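Print this page | E-mail this to a friend

In Defense of the Corded Phone by the Bed

By Yuk-lan Hsu
Mon 28 September

When people ask me what a guest room needs, they expect me to talk about towels. I would start with a telephone. I mean the kind with a cord, plugged into the wall, on a small table where a person lying down can reach it.

I know how that sounds. Most of the people I know gave up their landline years ago, and the ones who still pay for it could not tell you which drawer the phone is in. But I stayed in a good many furnished rooms when I worked for Danzer, and I came to judge them by what stood next to the bed. The rooms with a phone on a table let me sleep. In the rooms without one I put my cell phone under the pillow and woke up every time it buzzed.

A corded phone does one job. It has no messages to show you at 3 in the morning. If it rings, somebody wants you, and if you pick it up you are talking to a person a moment later. You cannot lose it between the mattress and the wall, and you do not have to charge it. My mother had the same one for most of her life and the only part she ever replaced was the cord, which she did 2 times.

The cord is what people complain about. It twists. Every coiled cord I have ever met has twisted, and I have tried all of the cures. You can unplug the handset and let the cord hang until it stops spinning, and that works for a week or two. After that it goes back to being a knot. I have stopped caring. A tangled cord still carries a voice, and there is enough room on a decent table to let it lie where it wants.

Then there is the table itself, and here I have stronger opinions. The furniture stores around Hamside will sell you a nightstand with three drawers, a charging slot and a lamp built into the back. I bought one of those, a Plaketti, and I regretted it. The drawers filled up with things I never looked at again. The charging slot fit a phone I no longer owned. It was square, too, and I hit my shin on it in the dark often enough to remember the exact height.

What I like now is a round wooden side table. It fits in a corner without any argument about which way it faces. It should have a rim, and a shelf underneath is a help for papers. There should be an outlet low on the wall nearby.
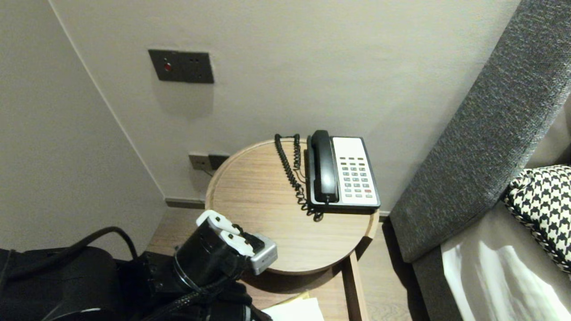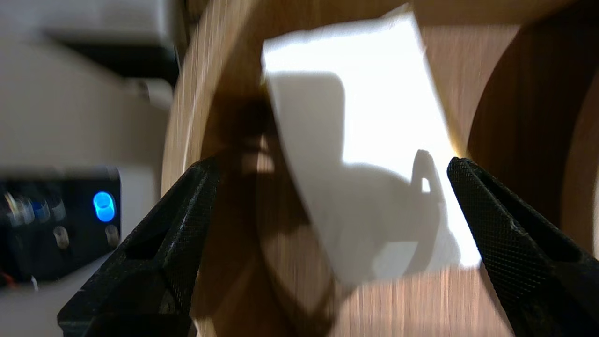
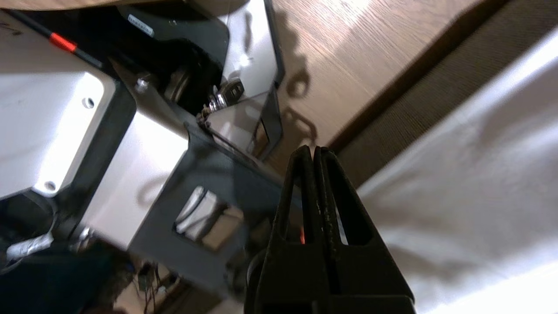 Paper is the other half of my argument. A phone table without paper is only half useful. When somebody gives you a number, or the name of a doctor, or the time a train gets in, you need to write it down right then, and the place to write it down is where you are sitting. People tell me they type these things into their phones. Fine, but you can't type into the thing you are holding against your ear without taking it away from your ear, and then you ask the other person to say it again.

So I keep a few plain sheets on hand and a pen that works. I do not mean a pretty notebook. I have been given several of those and I can't bring myself to write a plumber's number in one. Loose sheets get used up and thrown out. Once in a while I go through the stack, copy what matters into the address book, and put the rest in the recycling. It takes a few minutes. I did it last December and found the number of a man who had fixed our boiler very well, which I had been missing all winter.

I should be fair to the other side. A landline costs money every month, and it brings sales calls. In our house the sales calls were the main thing it brought for a long time. My husband wanted to cancel it and he had a point. We worked out what we had paid over the years and it came to more than 3000 dollars, and that is a lot for a device that mostly rang about insurance.

There is also the question of power. People say a landline works when the electricity is out, and the old ones did. Many of the newer lines run through a box that has to be plugged in, so when the lights go, the phone goes too. Check with your phone company before you count on it. I had been counting on it for years before I checked.

Even so, we kept it. My reason was a night when my father-in-law was staying with us and felt sick. His cell phone was in his coat, in the hall. The phone on the table was next to his hand - he called our other line and I was down the stairs in a minute. It was nothing serious. But he is a man who would have waited until morning before he would get up and go looking through coat pockets.

I think about that when I see rooms set up for guests with six pillows and nowhere to put down a glass of water. A person in a strange bed wants to reach out and find things. A surface at the right height, something to write on, and a way to call somebody will do more for them than another blanket. Pillows are fine too, as long as they can be moved to the floor.

If you have an old table in the garage, bring it in and wipe it down. Sand it if it needs it. Mine came from a sale at the Prerka hall and had one short leg, which I fixed with a folded piece of card that is still there.

Comments (3)

dwell_a_while: We dropped our landline and I miss it mostly for the handset. You can hold a real handset with your shoulder and stir a pot.

Marnie P.: Agree about round tables, disagree about drawers. Where do you put your reading glasses?

oldbellringer: Clip the cord to the back of the table with a binder clip. Still twists but it stays off the floor.

Sign up for our newsletter and get new essays by e-mail. This site uses cookies. By continuing to read you accept our cookie policy.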